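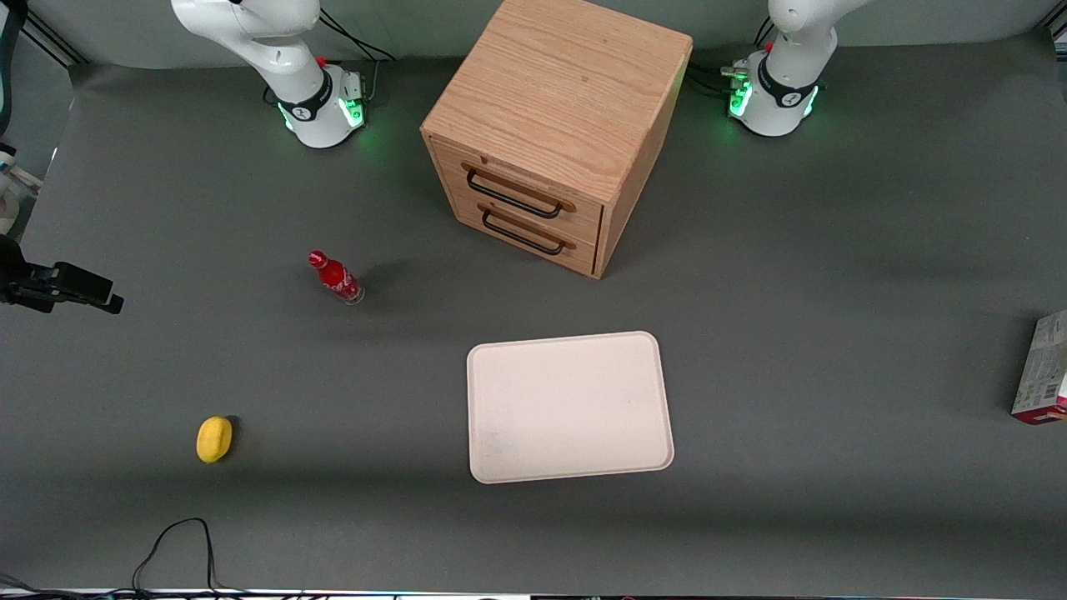
*Bench as of January 2023. Two arms, drawer cabinet between the bases, tray in front.*

**dradum_bench**
Shared workshop build, second revision. Both bases are bolted at the back edge and the controller is a Clallis board running the Salminen planner. Task list is drawer open/close, bottle to tray, lemon to tray. Drawers are fine. The bottle is the problem. It lies on its side and the planner picks an approach across the cap end about one try in 3. Grip force limit is 300 in controller units.

**offset_119**
Your cabinet is rotated with a corner toward the front. Are you teaching the handle pose by hand or estimating it? If estimated, I'd check that frame before touching the bottle.

**dradum_bench**
Estimated. Handle error is small enough that the bar pulls forgive it. Wrist view from the bottle approach: 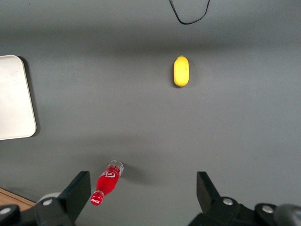
*Wrist camera, fingers open, bottle cap near the left finger.*

**kettlewire**
Cap end is almost on the left finger plate. If you descend and close from that pose you push the bottle at the neck and it rolls. Offset the target toward the base end and align the wrist to the long axis first.

**offset_119**
Disagree. Aligning the wrist is right, but a fixed offset only works for one bottle orientation. Fit the axis from the red region and grasp at the centroid.

**kettlewire**
The centroid of the red region includes the cap, and the clear base drops out of the mask. It will sit toward the neck. I ran 2000 grasps on a Trutero gripper in June with that method and had to add the offset anyway.

**offset_119**
Then mask the cap. Still no constant.

**dradum_bench**
Tried the offset along the fitted axis, so a bit of both. Nearly all the cap approaches are gone. Lemon is unchanged. Next is the cable loop on the mat, I want it rerouted before I let the arm sweep that side.

**kettlewire**
Post the force log when you have it. 300 sounds high for the lemon.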